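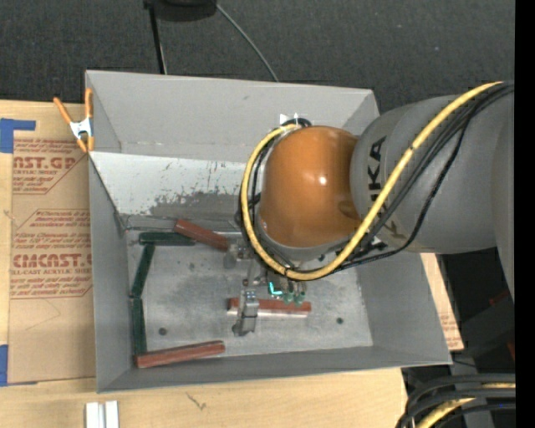 Helpers and test visitors wanted for our October open day

Grovari is a small workshop for robot handling in Wetarville. In October we open our doors to the public for two days, and for this we are looking for people who want to take part. There are two kinds of places: paid helpers who guide the visitors, and test visitors who come one evening before and try the demonstration with us. You do not need to know anything about robots for either of them.

What the open day is

The main demonstration is a robot arm which works with coloured wooden blocks in a bin. Visitors stand behind a line on the floor, they watch, and they may choose how the blocks are placed before the arm begins. A member of our technical team is always at the controls. Next door, in the Vilela room, there is a table with the same kind of blocks for children, and a short talk every hour.

Paid helpers

We need helpers for both days, from the morning set-up until the last group has left. Your work will be:

– to meet the groups at the entrance and bring them to the demonstration
– to explain in simple words what the arm is doing
– to keep the line on the floor free and to call the operator if somebody steps over it
– to put the blocks back between two groups, only when the operator says that the arm is stopped
– to help in the Vilela room when it is full

You should be 18 or older, speak clear English and feel comfortable in front of strangers. A second language is very welcome, because many families here speak another one at home. You will be standing for long periods, but we plan the breaks so that everybody can sit and eat. Please wear closed shoes and tie back long hair.

The pay is 800 for the two days together, and lunch is included. There is a training afternoon in the week before, and this is already counted in the pay. If you can come for only one day, please write to us all the same. We will keep a short list in case someone becomes ill.

Test visitors

For the test evening we have 58 places. You come for two hours, you go through the visit as the public will do, and afterwards you fill in a short form. We would like to know where you had to wait, what you could not see well and which explanation was too difficult. Children from eight years can come with an adult. Test visitors are not paid, but there will be soup and bread.

The hall is on the ground floor and there is a lift to the Vilela room. If you use a wheelchair, or if loud places are difficult for you, please tell us and we will find a good time for you.

How to apply

Please send a short letter to Radomír Šťastný at Grovari, Hatitz Building, room 773. For helpers we ask also for a telephone number and the name of one person who knows your work. A long CV is not necessary. Letters should reach us by Sep 25, 2020. Everyone will get a reply, also those to whom we cannot give a place this time.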